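Can a machine pack the pastry order yet?

Posted October 15, 2018

I've been going on about this since May, so I finally put up a little gallery. The question is a simple one: if you hand a machine a bag and a tray of baked goods, can it do the job that every kid behind a bakery counter learns in one morning? Three pictures, all of the bagging chore, and a few of my thoughts in between. The "pastries" are the toy kind, by the way, so no croissants were harmed!

Bags first, then, as they're the part I keep grumbling about.
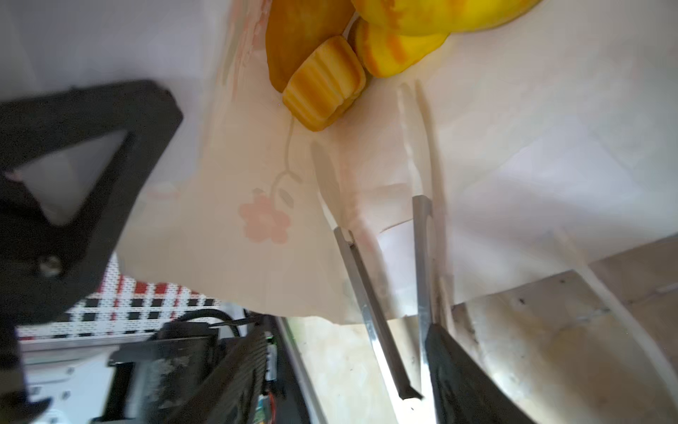

A bag is a rotten thing to work with if you're a machine. It folds, it wrinkles, it changes shape the second you touch it, and you and I fix all of that with the other hand while we're thinking about lunch. I read through the Tilance write-up twice (yes, all of it) and they logged 3,778 tries at bagging soft goods. Only 1,865 got through without a person stepping in. That's a little under half, and I was still impressed!

The tray side of the job is easier in my book. Things sit still, mostly, and you can come at them from above. Then you have to get them over to the bag, and there goes your afternoon. 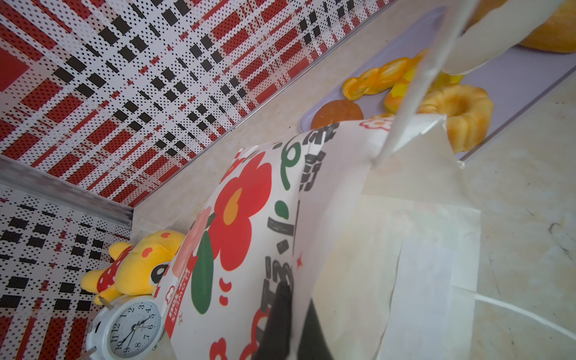

Priscombe wrote in after my last post to say I'm being too kind: a shop doing 796 orders on a Saturday can't wait on anything that stops to think, and the counter staff would have the lot bagged and be wiping down the trays by then. Fair point. I'd only say that the Saturday rush is the hardest place to start, and I'd happily let a machine have the slow hour before opening.

What I really want to know is how it goes with real food. A toy bun forgives a squeeze, and a custard tart does not.

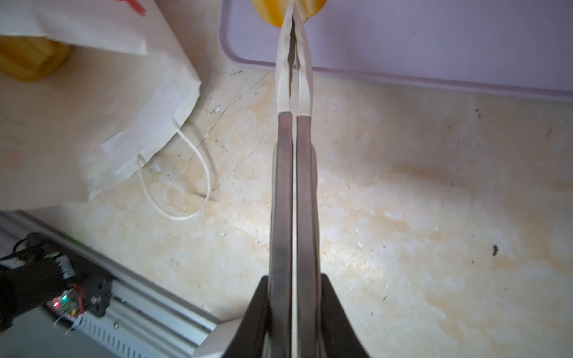

My own guess is that we'll see this in back rooms well before we see it in kitchens at home. Balevo is asking $3,000 for its starter arm, which is a lot of money for something that can't find the bread clip. I'd still like one. Next gallery will be folding dish towels, if I can get the pictures sorted out.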